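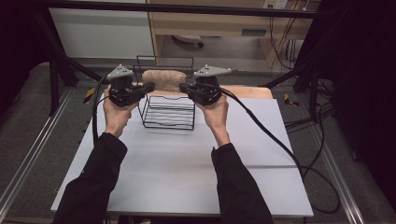

*By Obsa Negash | 5/1/24*

## Folding towels so they stay folded

Most folding guides promise a system. I doubt you need one.

1. Lay the towel flat and fold it in half the long way.
2. Fold the short ends in until they meet.
3. Fold once more and press out the air.

Skip the rolling trick -- I gave it 10 days and went back. Fabric softener gets plenty of praise too, but I can't see that it helps a fold hold.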